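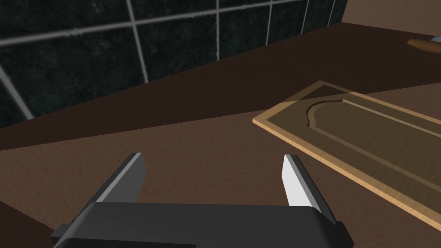

Gandwood adds Skistik sealant line for timber joints

July 2022

Gandwood has added a four-part range of joint sealants to its catalog of products for timber framing. The range is sold under the Skistik name and replaces the two Vudano compounds that Gandwood has supplied to builders and window shops. Orders are open now through the usual dealers.

The sealants are intended for joints between wood and wood, wood and masonry, and wood and glass. All 4 grades are one-part products that cure with moisture from the air. They differ in stiffness after cure and in how thick a bead they will hold on a vertical face. The softest grade is meant for long outside joints where boards swell and shrink with the seasons. The stiffest is meant for bedding window frames and door sills.

Skistik 516 is the general-purpose grade and the direct replacement for Vudano. It can be applied with a hand gun or an air gun at temperatures above freezing. The joint should be clean, free of dust and old filler, and backed with foam rod where it is deeper than it is wide. The bead can be tooled with a damp spatula until a skin forms. It can be painted after full cure with most water-based paints, but a test patch is advised on oiled or waxed boards.

"The old compound was hard to push through the gun in winter, and dealers told us so every February," said Arne Weidemann, product manager at Gandwood. "We changed the filler and the plasticizer. The cured strength is close to what it was. The force at the trigger is lower."

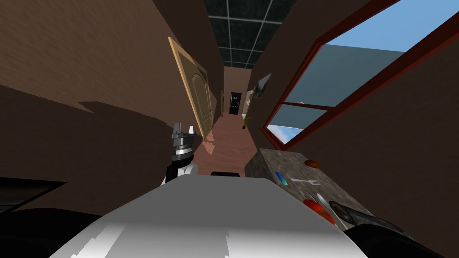
Weidemann added that the change in filler also affects color. The gray grade is slightly lighter than the Vudano gray, and the two should not be used side by side in one visible joint. Brown and white are unchanged.

Before release, sample joints in spruce, larch and oak were put through up to 1000 cycles of stretching and compression at the Ko test shop. Samples were checked for splitting in the bead and for loss of grip at the edges. Oak samples were primed first, as the tannin in oak can weaken the bond. Gandwood recommends the same primer on site for oak and chestnut. Spruce and larch need no primer if the surface has been freshly planed or sanded.

Skistik is supplied in cartridges and foil packs. Foil packs are available for the general-purpose grade and the softest grade only. Unopened stock should be kept upright in a dry place away from direct sun. The use-by date is printed on the crimp of each foil pack and on the base of each cartridge.

Vudano will be sold until present stock runs out. Data sheets for it will stay available on request. Dealers holding unopened Vudano cartons may exchange them for the matching Skistik grade through their Gandwood sales office. Part-used cartons are not covered by the exchange.

Safety data sheets, color cards and joint size tables can be requested from the Gandwood technical desk.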